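Desk and Play Table: Sorting Small Items

Pens stored upright in a bucket-style holder tend to fan out and hook on each other when one is pulled. A rubber band around the bundle, placed just above the rim, keeps the group vertical. Use a wide band. Narrow ones cut into soft barrels and snap after a few months in a sunny room.
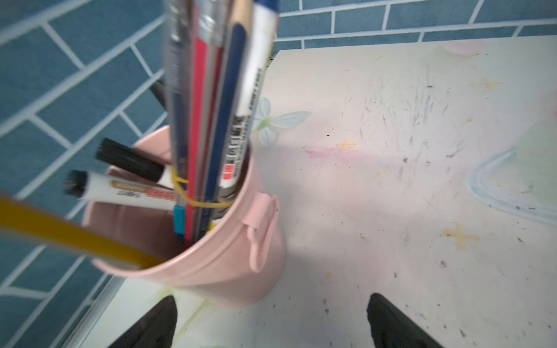

Band only what is used together. Loose caps sink to the bottom, so tip the holder out every Saturday and match them up. A metal holder can be wiped inside with a damp cloth and should be dried before refilling. Markers dry out faster than pencils wear down; test each one on scrap paper before it goes back.

Building blocks need a separate container. Sort by color first, then by size. With a set of 40 pieces, a shallow tray is enough. For 700 or more, use lidded boxes and label the short side.

Clear the blocks before cleaning the surface under them. Brush crumbs toward one edge, then wipe with warm water and a drop of dish soap. On a printed surface, leave a soapy cloth on any stain for 7 minutes and blot. Do not scour, or the pattern will fade with the stain.
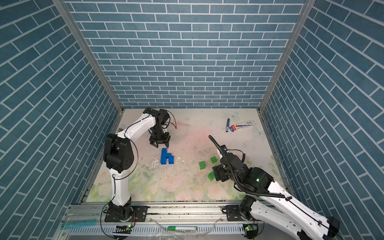

Blue and green blocks on a flowered surface, with crumbs and a pinkish stain still to be cleaned.

Tips compiled by Mirko Orlandini.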